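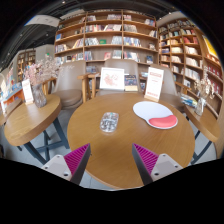

4. Setting up the reading corner

This section is for the person who opens the corner in the morning. You need to have finished section 3 (placing the shelves) before you start. One person can do the work in 20 minutes. Moving the large table needs two people.

4.1 The tables and chairs

1. Put the large round table in its position first. Everything else is measured from it.
2. Place the upholstered chairs behind the table. Leave enough space that a guest can sit down without pulling the chair.
3. Turn the outer chairs a little if the guests must pass on that side.
4. Put the small round table on the left, on the side of the bookshelves. Open the legs fully until they make the X, and press gently on the top with your hand.

Caution: do not lift the chairs by the armrests. Take them under the seat.

Note: the chair fabric is light and takes marks from newspapers. Brush it on Monday, before opening, with the soft brush from the Gesora box.

4.2 The display on the large table

1. Wipe the wood with a cloth which is almost dry. Follow the direction of the grain.
2. Stand the card with the red illustration at the far edge of the table.
3. Stand the book of the month just beside it, with the cover facing the guests. A book heavier than the stand allows will slide slowly forward, so please try it before you leave it alone.
4. Place the tall white sign further to the right, near the back edge.
5. Put the small glass tray near the centre. It is for pens and small change. It is not for drinks.
6. Lay the mouse pad to the right of the tray, so that the red wrist rest is along its lower right side.

Caution: the glass tray is clear and is easily missed on the wood. Take it away before you wipe the table, and put it back last.

Note: if you work in the branch at Hoarau, the tall sign has the order code 274 on the Pliren list. Nadège Rolland keeps the list and can order a new one for you.

4.3 The flowers

1. Stand the glass vase on the small table, never on the large one.
2. Fill it to half only. A full vase is heavy, and the small table is light.
3. Let the branches spread upwards and towards the shelves. Check that no blossom touches the books.
4. Pick up the fallen petals before closing. They can leave a stain on the wood during the night.

4.4 Last check

Sit in each chair for a moment. You should be able to see the book cover from the middle chair's side if you lean forward, and the tall sign must not fall when you push the table lightly. If it falls, the stand is not closed. Press the base until you hear a click.

For closing the corner in the evening, go to section 5.

Last updated: February

We use cookies to remember your language and your branch. Accept / Settings

Comments (3)

Kolbrún Nørgaard
Which cloth do you use for 4.2? Ours leaves small hairs everywhere.

Régis Maillard
@Kolbrún the grey one from Laltau, but wash it once before. The first time it is terrible also.

Noémie Cormier
Could you add the chair brush to the list in section 1? I was looking for it in the wrong cupboard.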